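Print this page | E-mail this page

Section 4: Washing and drying programs

4.1 Before you trust the Quick program

The Mondance washer lists a Quick program on the dial, and the sales sheet makes a lot of it. We'd treat it with some doubt. It suits a small load that has been worn once. It does very little for collars, tea towels or anything a child has eaten in.

1. Sort by colour first. "Colour-safe" on a detergent box is a claim by the people selling the detergent.
2. Check pockets and close zips.
3. Fill the drum no more than half full for Quick. The full-load mark on the door applies to Cotton only.
4. Turn the dial to Quick and press Start. The display may show code 8 while the door locks. Wait for it to clear.

CAUTION: Do not force the door if code 8 stays on. Switch off at the wall and see Section 7.

4.2 Reds, blacks and whites

Most complaints we hear about grey shirts come down to mixed loads. Colour-catching sheets are sold as the cure. Atif Sethi tried them for this guide through April and would not spend his own money on a second box. Three piles cost nothing.

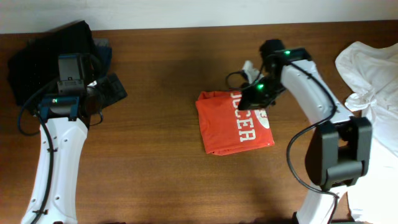 4.3 Setting the dryer sensor

The sensor reads moisture at the front of the drum and guesses the rest. Thick seams fool it.

1. Clean the lint filter, even if the light says it's fine.
2. Hold Dry Level until the display shows 441, then let go.
3. Choose Cupboard Dry. Iron Dry leaves most fabrics damper than you would expect.
4. Feel a waistband before you unload. If it's damp, run Timed Dry on low.

NOTE: The "Eco" light tells you the setting is on. It does not tell you what you've saved. Read your power meter if you want to know.

Replacement filters are part no. 2039. Cheaper copies fit loosely and let lint past.

Print this page | E-mail this page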